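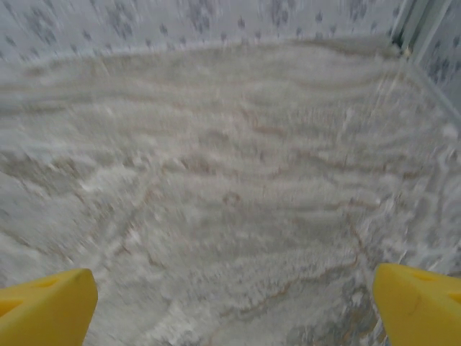
大理石花纹的台面,配小碎花的墙纸,会不会太乱?

只要两种花纹的颜色都压得够浅,大小又拉开差距,放在一起一般看不出乱。纹路长的放平面,花小的放墙面,比反过来好搭。

首页 版块 家居改造 墙纸与贴面 工具 闲置 登录 注册

搜索 请输入关键词 站内搜索 高级搜索

Skivenbridge 论坛 > 家居改造 > 墙纸与贴面

主题:三面围起来的小台面,大理石纹配碎花纸,来帮我看看
浏览 2,343

打印本页 | 用电子邮件发给朋友

半格抽屉 楼主
发表于 2017年3月18日

大家好,潜水很久第一次开帖,写得啰嗦请多包涵。

我弄了一个三面有墙的小台面,前面敞着,框子是铝型材搭的。本来是想全白,白台面配白墙,图省事嘛。后来白的看了两天,眼睛难受得不行,灯一开到处反光,找个小零件都要眯着眼。于是就换成了现在这样,台面是灰、米、褐混在一起的大理石花纹,三面墙糊了淡紫灰底的小碎花纸。

墙上的纸是Ó Briain家的,买的时候在店里翻样本翻到手软,最后挑了朵最小的。台面那层是Flustar的,我喜欢它纹路长,一条一条横着流过去,不像有些大理石纹全是碎块,看着像裂了的盘子。

台面净宽733毫米,进深671毫米,报给大家好有个概念,不大,所以什么毛病都离眼睛很近。

现在的问题是家里人分成两派。一派说好看,像老式的饼干盒子;另一派说花里胡哨,两种花纹打架。我自己是早上看着好看,晚上看着打架,完全没主意了!想听听各位的意见,顺便问三件事:

纹路到底该横着走还是竖着走?
墙角那里花对不上,有没有救?
大理石纹的面脏了你们用什么擦,我怕擦花。

另外我手上墙纸剩得不多,最长的一块还差7厘米才够重新糊一面侧墙,所以“撕了重来”这种建议请温柔一点说……

——————

阿茶不加糖
回复于 1 楼

先投一票好看!我就吃这种,浅浅的、旧旧的,小花配石纹有点像外婆家的梳妆台。

纹路我投横着。台面本来就宽,顺着宽度走眼睛舒服,竖着走会像在往里面淌水,越看越窄。我家厨房窗台那块就是当初师傅给贴竖了,贴完我站在那儿看了半天,总觉得窗台在往我身上倒,后来拿花盆挡着,挡了好几年。

擦的话就温水拧干的抹布,别的都不用。千万别听人说拿牙膏擦,牙膏擦完那一块会比旁边亮,斜着看一清二楚,你那么小的台子更躲不掉。

——————

老墙皮
回复于 2 楼

我来唱反调。不好看。

不是说纸不好,Ó Briain的小花我也用过,单独一面墙很耐看。问题是你三面全糊,再加一个满花的台面,眼睛没有歇脚的地方。花纹这种东西总得有一块素的衬着。三面里头你要是只留后墙带花,两侧刷成纸的底色,马上就安静了。

还有,大理石纹这个东西,你说喜欢它流,我看着就觉得晃。盯久了会觉得台面不平。

纹路方向倒是同意楼上,横着。

——————

半格抽屉 楼主
回复于 3 楼

哇这么快就有人说不好看,心碎了一小下,不过说得有道理,我拿本子记下来了。

两侧刷成底色这个我没想过!可是侧墙的纸已经糊上去了,底下用的是Sovent的胶,就是那种一开始能挪、过一会儿就死活不动的。撕的话我怕把下面的板一块儿带起来。要不就在纸上面刷?能刷吗?

——————

老墙皮
回复于 4 楼

能刷,先封一道底,不然纸吃水会鼓。不过深一点的花会透上来,得刷好几遍。你要是没耐心就别动,将就看吧,看半年也就看惯了。

——————

四号砂纸
回复于 5 楼

别刷别刷别刷。重要的话我就打三遍。

我刷过。墙纸上刷漆,第一遍干了觉得还行,第二遍下去接缝全翘了,跟鱼鳞似的,我一晚上拿个小滚轮在那儿压,压下去这片起来那片,第二天早上全撕了,连石膏板的纸皮都撕下来一层。那个房间后来改成放被子的了,门一直关着。

至于好不好看,我觉得老墙皮兄把它当客厅在看了。客厅是人坐在里面,四面八方都是墙,花多了会闷。一个小台面是人在外面往里瞧,三面墙加起来也就是一幅画那么大,满一点没什么。你看老式的针线盒,里子不都是满花的。

——————

老墙皮
回复于 6 楼

针线盒是装针线的,盖子一合谁也看不见里子,这能比?

——————

四号砂纸
回复于 7 楼

我家针线盒从来不合盖子。

——————

蓝布头
回复于 8 楼

两位先别吵,楼主有没有全一点的图?光看一块台面,墙只露了一条边,说好看不好看都是瞎猜。花到底多大朵,底色偏紫还是偏灰,放在一起才知道。

——————

半格抽屉 楼主
回复于 9 楼

有有有,来了。白天和晚上的灯我都试过,颜色差不多就是这样。

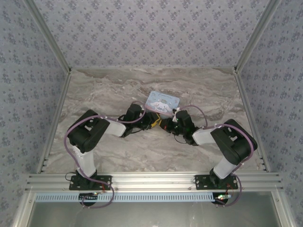
图:灰、米、褐的大理石纹台面,配三面淡紫灰底蓝紫小碎花纸。

图里花是一小簇一小簇的,中间还散着很小的枝子。我挑的时候就是看上这些小枝子,没有它们的话簇和簇之间太空,像印章盖上去的。墙角是铝柱子,左右各一根,两边沿着台面走的是带槽的铝边。

——————

蓝布头
回复于 10 楼

看见墙了,那我可以发言了。

我收回一半怀疑。比我脑子里想的素净,底色是偏灰的紫,跟台面里那点灰是能搭上话的。你要是买了奶黄底的碎花,配这个台面才真叫打架,米色撞米色,哪个都不干净。

墙角对花的事我觉得你根本不用管。两面墙之间隔着一根铝柱,花到柱子那儿断一下,眼睛自己就放过去了。真正要对花的是那种纸直接拐过去的阴角。你这种有柱子隔开的,只要两边的花别一边高一边低差太离谱就行。

有一点要挑:后墙和台面交界那条浅色的窄条,从左角一直到右角,有点跳。墙是淡紫灰,台面是灰褐,中间突然亮一条。不知道你是特意留的还是没收口?

——————

阿茶不加糖
回复于 11 楼

咦我倒觉得那条好看,跟画框里的卡纸似的,把墙和台面分开了。没有那条的话花直接杵到石纹上,更乱。

——————

半格抽屉 楼主
回复于 12 楼

那条窄的我也犹豫!有时候觉得干净,有时候觉得像裤脚没放下来露出袜子。先不动它,等你们吵出个结果。

对花那段太解压了,谢谢蓝布头,我为了两边花的高低蹲在那里量了一下午,腿麻到站不起来。

——————

老墙皮
回复于 13 楼

看了图,我改口一点点:后墙好看,两侧多余。这话我不收了。

那条窄边建议换成深一点的灰,跟两头那两个深色小角件接上,整条线就稳了。现在是两头黑中间白,眼睛会一直被中间吸过去。

——————

糊墙的周末
回复于 14 楼

路过说一句,做贴面好多年了,给人贴柜子贴桌子都有。

大理石花纹分两种,一种是认真学石头的,一种是学个意思。学石头的纹会有粗有细有断头,学个意思的就是一排波浪。楼主这张长纹波浪那么多,我看偏学个意思,可是颜色有三种在里面,灰的、米的、褐的,所以还挺有层次。这种最怕的是拼接,一拼波浪就断,断口特别显眼。你是整张铺的还是拼的?

收边我多嘴讲几句。很多人贴到边上就齐着裁掉,过一阵边就起毛。有地方压就压到铝边底下去,没地方压就翻过去包一点。裁的时候刀片勤换,钝刀会把花纹面带出白茬,石纹颜色深的地方露一点白茬就像掉了牙。换刀片那点钱别省。

起泡的话拿细针挑,从侧面挑,别从正上方扎。从正上方扎,灯一照就是个亮点。挑完用布裹着手指从远处往针眼推,别拿银行卡直接刮,会刮出一道一道的亮印子,大理石纹浅色的地方尤其明显。

——————

半格抽屉 楼主
回复于 15 楼

整张铺的!Flustar那卷够宽,刚好不用拼,当时就是冲着宽买的,比别家贵一截也认了。

针从侧面挑,学到了。我之前就是从正上方扎的,扎完得意得很,难怪晚上开灯总觉得哪里有个小星星。

——————

隔壁晒被子
回复于 16 楼

我来投“打架”一票,不过我喜欢打架。

我家卫生间就是花砖地配花墙纸,每个来的客人都要说一句“哎哟挺热闹”,我就当夸奖听。素的东西看久了我会烦,今天想换把手明天想换窗帘,花的东西反而能看很多年,总能看到以前没注意的地方。花的还有个好处,就是灰尘和小划痕都藏得住!白台面掉根头发都跟罪证似的。

——————

四号砂纸
回复于 17 楼

藏灰这个好处也是坏处啊。我以前那张大理石纹的桌子,掉一颗小螺丝上去就找不着了,银灰色的,跟石纹一个颜色,拿手一寸一寸摸。后来学乖了,拆东西之前先铺一块深蓝的毛巾,掉什么都看得见。楼主要是也在上面摆弄小东西,可以备一块。

——————

阿茶不加糖
回复于 18 楼

对对对,找东西!我在石纹台面上丢过一片隐形眼镜,这辈子没找到,可能现在还在上面呢。

话说楼主台面靠中间那个淡蓝色的、印着卡通图案的小方块是什么呀,挺可爱的,颜色居然跟墙上的花是一路的,放在那儿还怪合适。

——————

蓝布头
回复于 19 楼

我也注意到那块淡蓝的了。它倒帮忙证明一件事:这个底子上放浅蓝是立得住的。以后添小东西就往蓝和紫上靠,别放大红大绿。

——————

老墙皮
回复于 20 楼

放个大红的才提神呢。全是浅的灰的,看着像没睡醒。

——————

蓝布头
回复于 21 楼

你前面嫌花,现在又嫌没睡醒,你到底要哪样?

——————

老墙皮
回复于 22 楼

底子要素,东西要跳。这两句不冲突吧。底子又花,东西又浅,那才是两头不靠。

——————

糊墙的周末
回复于 23 楼

这句我倒是赞成老墙皮。我给人做展示柜都是这个路子。不过那是卖东西的柜子,自己家里爱怎么来怎么来。

楼主问擦洗,好像只有一个人答了,我补一下。石纹的面日常就湿布,油手印用一点点洗洁精兑水,擦完再过一遍清水布。别用酒精大面积擦,印刷层薄的会发雾,先在角落背人的地方试。胶带印也别用指甲抠,拿一小块同样的胶带反复粘,慢慢就起来了。墙上那个纸就更要小心,普通纸面的碎花沾水会留水圈,脏了拿橡皮擦,美术用的那种软橡皮,朝一个方向轻轻带。别来回蹭,来回蹭会起绒。

——————

半格抽屉 楼主
回复于 24 楼

软橡皮!!我这就去抽屉里翻。左边墙上靠下的地方我蹭了个手指印,之前都是用歪着头的方法解决的。

胶的事也再问一句,Sovent那个胶我觉得挺牢,可是瓶子上写着不适合薄纸,我是糊完了才看见字。目前没发现透出来,会不会过几个月才透?有人用过吗?

——————

隔壁晒被子
回复于 25 楼

我用过,贴相册的,黄了。不过我那个放在朝南的窗边上,天天晒,不晒的那几页现在也没事。你那个要是没太阳直射应该问题不大。我猜的啊。

——————

糊墙的周末
回复于 26 楼

跟涂多厚关系很大。刮得薄、刮得匀,基本不会透。要是一坨一坨点上去的,过一阵纸上会有一块块发亮的印子,跟下面胶的形状一模一样,想赖都赖不掉。楼主是刮的还是点的?

——————

半格抽屉 楼主
回复于 27 楼

后墙是刮的,侧墙……是点的。后来累了。

——————

四号砂纸
回复于 28 楼

哈哈哈哈侧墙永远是人生的缩影。

那你正好按老墙皮说的,等侧墙黄了,理直气壮地换成素的。

——————

老墙皮
回复于 29 楼

记得到时候来告诉我一声。

——————

石榴籽儿
回复于 30 楼

刚翻完整个帖子,想问个没人问的:纸的花是不是有上下方向的?我买过一卷小碎花,糊完一面墙才发现那些小枝子都是朝上长的,我有一幅给糊倒了,枝子全往下垂。别人看不出来,我天天看得出来。楼主糊之前有看背面的箭头吗?

另外差7厘米那件事,可以考虑从靠前那一头补。侧墙靠外的那一截,补一条窄的,竖着接,接缝跟铝柱平行,眼睛会以为是故意的。比在中间接强多了。花要对准,小花好对,左右挪一点点就行。

——————

半格抽屉 楼主
回复于 31 楼

啊,箭头。你不说还好,你一说我立刻跑去翻剩下的那块纸,背面确实有箭头,我完全没看过箭头。去看墙了。

——————

半格抽屉 楼主
回复于 32 楼

三面都是同一个方向,谢天谢地。至于对不对,我决定不查了。

从靠前那头补这个主意好,我先留着。Ó Briain的店里说4月可能会再进一批同花色的,但是不保证跟我这批颜色一样深浅。你们买墙纸遇到过色差吗,同一个编号差多少?

——————

糊墙的周末
回复于 33 楼

遇到过,多的时候一眼就看得出来,底色最容易差,花倒还好。你这种灰紫的底最麻烦,偏一点就变粉,偏另一边就变蓝。要补就整面侧墙换新的,别新旧拼在同一面上。两面墙中间隔着柱子,差一点看不出来;同一面上差一点就是一条杠。

去店里带一小块你自己的纸,拿到门口自然光底下比,别在店里的灯下比。店里那个灯看什么都对。

——————

石榴籽儿
回复于 34 楼

那我前面说的拼一条就作废了,听师傅的。除非用的是自己手上剩的同一批。

——————

阿茶不加糖
回复于 35 楼

所以总结一下(擅自总结):纹路横着没有异议;墙角不管它;那条窄边一票留一票换深灰;两侧墙老墙皮坚持要素的,我们其他人都觉得挺好。楼主你自己呢,现在是早上的心情还是晚上的心情?

——————

老墙皮
回复于 36 楼

什么叫其他人都觉得挺好,隔壁晒被子明明投的是打架。

——————

隔壁晒被子
回复于 37 楼

我投的是打架但是喜欢,请计入喜欢。

——————

半格抽屉 楼主
回复于 38 楼

现在是晚上,但是看着居然还行!可能被你们说服了,也可能是看麻木了。

目前的打算:台面不动,后墙不动,侧墙等胶自己做决定。窄边我想先剪一条深灰的卡纸搁上去试几天,不粘,看着别扭就拿掉。蓝毛巾也去买了,没有深蓝的,买了藏青的,应该一样用吧。

老墙皮兄的意见我是真的听进去了,下次再做一个的话就只糊后墙。

——————

四号砂纸
回复于 39 楼

藏青掉了毛在石纹上也挺明显的,先洗一水再用。

——————

蓝布头
回复于 40 楼

卡纸试完放图上来看看,别忘了。要是灰得太重就往浅里调,照着台面上最深那条褐色旁边的灰去挑。

上一主题 下一主题 返回版块 打印本页 用电子邮件发给朋友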